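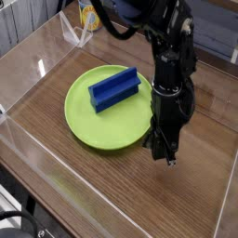
The shallow tray with the acrylic sides has been on the bench since October, and it has changed how I sort small parts more than any cabinet I have bought. These are notes on the current arrangement, mostly so that I can rebuild it after the next move.

The base is wood with a clear finish. I tried a white melamine board first. It wiped down well but reflected the overhead lamp, and pale parts disappeared against it. Wood grain hides small scratches and gives enough friction that a part set down stays where it was set.

The panels are clear acrylic from Clatex, cut to size. The edges arrived square and slightly sharp. I scraped them with the back of a knife blade and finished with 400 grit, wet. Do not use glass cleaner with ammonia on this material. It produces fine crazing near the cut edges, which took two months to show on my first set. Warm water and a drop of dish soap are sufficient. Dry with a microfiber cloth, in one direction, then discharge the panel with a damp hand or it will pull every bit of dust out of the room.

Containers took longer to settle. Square bins waste the corners, and parts wedge there. A round dish with a raised rim and a flat interior has no corners, and the rim stops anything that slides. I use a lime green one. The color was chosen for contrast: blue, black, gray and red parts all separate from it clearly. Green parts do not, and for those I keep a white saucer on the shelf.

The working rule is one dish, one category. A category gets sorted, moved to its drawer and logged before the next one starts. With two dishes out I mix them up by the end of the evening.

The log is a plain spreadsheet. It stands at 1,984 entries, of which the blocks are the smallest group and the fasteners the largest. Drawer labels are printed on Rahman tape, 13 mm. The narrower tape is cheaper but I cannot read it from standing height.

The drawers are an older Fedik unit with 19 compartments. Two of the runners are worn and the front drops when the drawer is fully open. Candle wax on the runner helped for a week. Replacement runners from Clutell fit with the rear tab filed down, and I have done one so far.

Still open:
- A felt strip under the panels, to stop them buzzing when the bench is bumped.
- A second lamp, low and to the side. A single overhead source puts the shadow of my hand on the part.
- A lid for overnight. Dust settles in the dish by morning.

Contact | Copyright, all rights reserved | Back to top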